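Speaker notes: Sorting the fruit and veg table
October meeting, Pindau kitchen group, second half of the evening

Slide 1. Welcome back

Let everyone sit down with their tea first. Wait for the urn to stop rumbling or the back row won't hear a thing.

Thank Kariuki Stores for the loan of the hall kitchen. Mention that the side door sticks and you have to lift it as you push.

Say something like: I'm going to talk about fruit and vegetables on a table, and I know that sounds like very little to fill an evening with, but I've been doing this for years at home and for the Lasard lunches, and I still find new ways of making a mess of it. Most of us come in from the shops, tip the bags out wherever there's a gap, and then stand there wondering where to begin. I did it this very week!

Slide 2. Why a table and a box

My mother did all hers on the draining board and lost a good many grapes down the plughole (pause, someone usually laughs). I like a proper table with a cloth on it, because a cloth stops round things from setting off towards the floor. It needn't be a good cloth. A bit of a rumple is a help, if anything, and a check or plaid hides the marks until wash day.

Then a shallow cardboard box. I do mean shallow. In a deep one the soft fruit goes to the bottom and you forget about it until you can smell it. With a low side you can see the lot at a glance, and you can get your hand in without knocking everything else about.
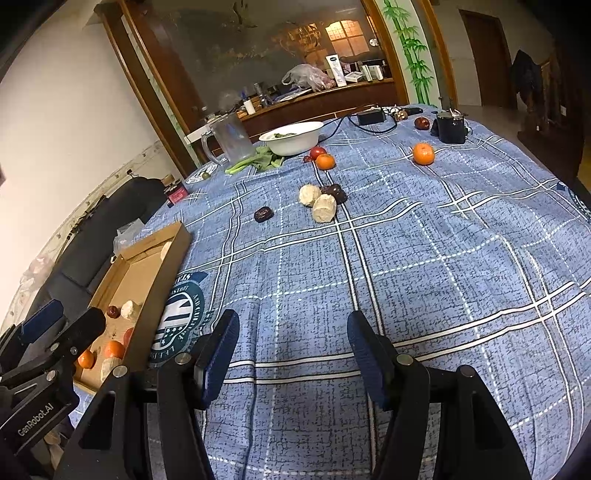

Put the pieces in one at a time and leave a little air between them. I know it feels slow. The Lasard lunches feed 47 people when everybody turns up, and I still do it this way, and it has never made us late. Peeled banana wants to go in last and come out first, as it browns while you look at it. Dates will sit happily next to anything. Tomatoes I'd keep to one side of the box, with nothing resting on top, and mandarins can take the rougher end.

Ask the room: who keeps their tomatoes in the fridge? Give them a minute over this, they enjoy it. Don't take sides. (I do take sides, but not out loud.)

Slide 3. The order I work in

Talk this one through slowly, people like to write it down.

Start with whatever bruises. Then the small loose things that wander, your dates and jujubes and so on, which are a nuisance if you leave them to the end and find them under something. Apples and tangerines after that. Garlic can wait all afternoon and be none the worse.

Greens I keep right away from the rest, in a bowl if they'll fit. Celery never does fit, so let it lie along the cloth and trim it when you've got room. I used to stuff it in head first and snap half the stalks.

Tell the Mitetti story if there's time. We had 200 apples given to us by the Mitetti orchard, all in sacks, and we thought we'd be clever and sort them by size. Size! It took us until dark, and then it was the bruised ones we should have been looking for, so out they all came again. We ate crumble until Christmas. My neighbour still brings it up.

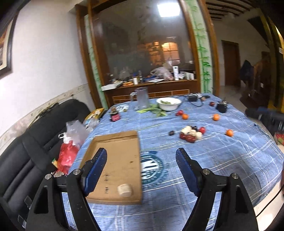 Should apples and garlic be kept together once the sorting is done?

Keep them apart if you can. Garlic likes a dry, airy spot and will last for weeks in a basket or a net bag, while apples do best somewhere cool, and a cut or damp apple next to the garlic will bring on mould. Sharing a table for an hour while you sort does no harm at all.

Slide 4. Putting it all away

Go back to the box for a moment. Shake it out, wipe it with a barely damp cloth, and stand it on its edge to dry. A good cardboard box will do you a whole season. Mine has got writing on it from three different jobs and I'm rather fond of it.

Cloth off last, gathered in from the corners so the bits stay in the middle, and shake it outdoors.

Slide 5. Before you go

The sign-up sheet for the Lasard lunches is by the urn. Peelers especially welcome, bring your own peeler if you're fussy about them (I am).

Spare boxes are under the stage, please take 2 each.

Questions, then the raffle. Remember to draw it before people start stacking the chairs. Ticket 367 from last time was never claimed, so read that out again.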